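**Table for Four, Bowls for Eleven: A Study of Stacking in a Shared Kitchen**

Noreen Cullinane
Household Systems, second project
08/03/2021

## Where the question came from

Our kitchen in Doherty Hall has one table, one shelf, and no agreement about how dishes get from the first to the second. I have lived with this since April, when I moved in and found a cereal bowl wedged so tightly inside a soup bowl that the two had to be thrown out as a couple. My original topic was going to be water use. Then I tried to get a mixing bowl off the shelf and brought down most of a dinner service, and the topic changed itself.

The question I settled on was small enough to finish before the due date. If people put bowls and saucers away in an order somebody has thought about, does the shelf stay usable any longer than if they just shove?

## Materials

I used the hall's own dishes, a mix of sets left behind by former residents. The plain white ones are Brinau and nest well. The Clatoto ones have a wide foot on the bottom and nest with nothing, including other Clatoto. On top of these I bought a few colored bowls and saucers from the thrift store on Nurkmont Street, mainly so that I could tell from across the room which ones had been moved.

The shelf is 16 inches deep and 11 inches high. Please remember the 11 inches. Everything that went wrong went wrong at the top.

## Method

For the first part I did nothing, at which I am experienced. Residents put dishes away as usual, and each evening I wrote down whether I could take out a medium bowl with one hand. That was my whole measure of success. My advisor asked if it could be more rigorous, so I also began writing down which hand.

For the second part I taped up a card with the following order:

1. Clear the table of anything that isn't a dish.
2. Pair each small bowl with a saucer, bowl on top.
3. Turn the other bowls over and check underneath for crumbs.
4. Nest bowls by size, largest at the bottom.
5. Clatoto goes on the left, alone, to think about what it did.

The fifth step was rewritten after comments on my draft, but the original stayed on the wall and people seemed to follow it better.

## Results

In the first part I recorded 19 evenings and passed the one-hand test on four of them. Two of those four were over a long weekend when most of the hall was away, and I considered leaving them out. I kept them in, with this sentence as my confession.

In the second part I recorded 18 evenings and passed on 13. The failures mostly came after group dinners, when whoever was cleaning up started at step four. Starting at step four is very popular. It feels like progress, and it puts a damp saucer in the middle of the stack where it can't be found until breakfast.

The pairing step worked better than I had any right to expect. A small bowl already sitting on its saucer goes up to the shelf in one trip, and it looks finished, so people leave it alone.

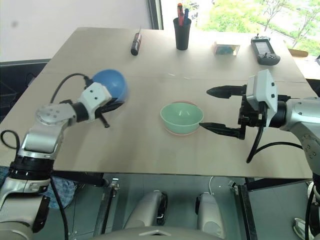 Pairing also uses up height, of course, and I underestimated how much. With the pairs stacked, the pile reached the 11-inch limit sooner than the nested bowls did, and from then on residents began laying saucers flat across the top of the Brinau bowls like lids. I hadn't planned for lids. They did keep the dust out.

## Problems

The card fell off twice. The second time it was replaced by a handwritten version that left out the crumb check, and I didn't notice until the end of the week, so those evenings aren't strictly comparable with the others. I was also a resident during my own study, and I can't swear I never straightened a stack on my way past.

## If I did it again

I would test pairing and nesting separately, and I would move the Clatoto bowls to a different shelf before starting. The colored bowls stay in the kitchen. The card is still up, with somebody's phone number on it now.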